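Chapter 4
A Place for Everything: Sorting and Categories

Open any kitchen drawer and you'll find a category system at work. Forks lie with forks, and the odds and ends have a corner of their own. Sorting is one of the oldest kinds of thinking we do, and one of the most fun to study, since you can start with whatever is on your desk!

In this chapter you'll learn to name a category, test whether it works, and decide what to do with the things that refuse to fit. All you need for the first activity is a table, two baskets, paper for labels, and a few small objects. A strawberry, an orange, a roll of tape, and a stapler make a wonderful starting set. Write "fruits" on one label and "office supplies" on the other.

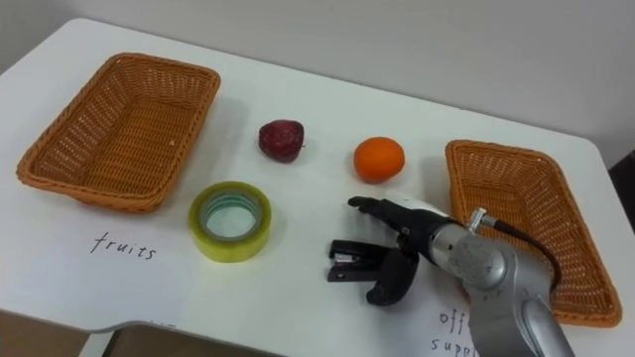
4.1 What makes a good label?

A good label tells a stranger what belongs. Could a classmate who missed your discussion sort the orange correctly? What about the tape? Now try a trickier pair of labels, "round" and "not round." The orange and the tape suddenly become neighbors, and the stapler is left looking for company. The objects haven't changed at all, but the question you're asking of them has, and that is the big idea of this chapter.

Once your labels are settled, sort one object at a time and say your reason out loud before you let go. It feels slow at first (stick with it!), and it's a great way to catch a rule you didn't know you were using. A yellow item in the basket and a small round one still on the desk give you plenty to talk about.
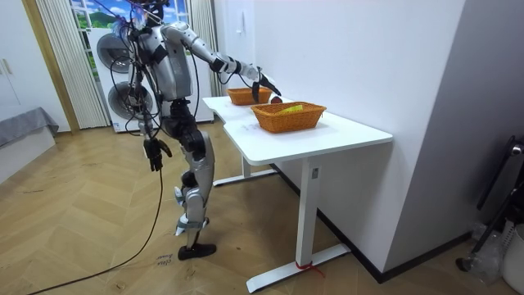
4.2 Before you read on

Gather 12 small objects from home or the classroom and sort them into two groups. Write down your rule, cover it up, and ask a partner to guess it. Then mix everything together and find a second rule. Keep both lists handy, as you'll need them for the Toivonen chart on page 26.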